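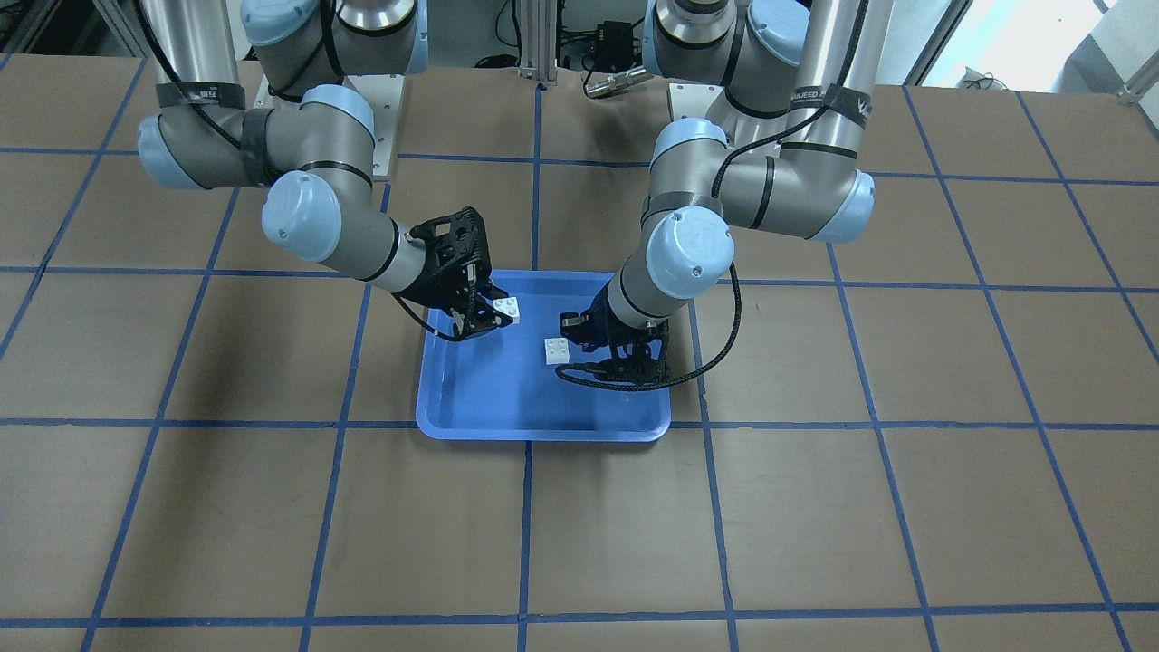
Two arms or one for sorting bricks?
Posted by Danish Farooqui, 28th July

Our shared workshop in Hedcombe wants two arms over one tray. I say one would do and the second is showing off. Am I wrong?

Noreen Paracha
Half wrong. Two arms only earn their keep if something gets handed across. Run one alone first and time it.

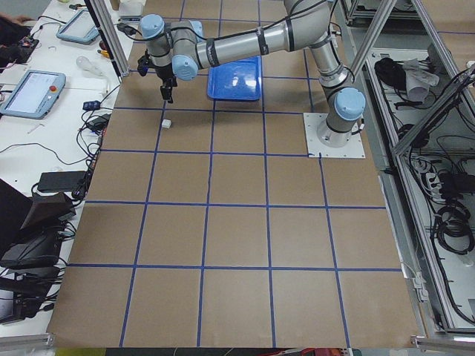
If 15 bricks go in without a fumble, add the other. I'd want to see 844 runs before I believed anybody's success rate.
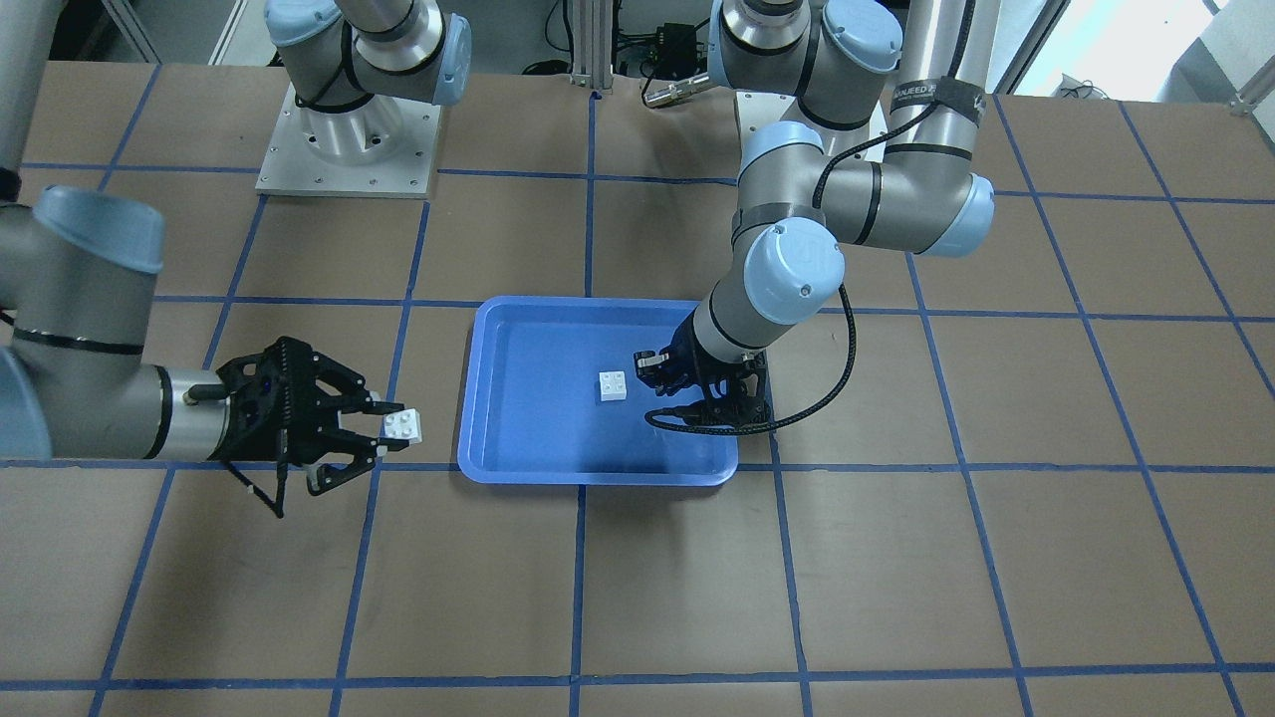 One brick in the tray, one in the gripper.

Pleser
Just buy better grippers.

Comments
Jellotix: Better than what?
Mahmoud: We had 2 arms. They spent September waiting for each other.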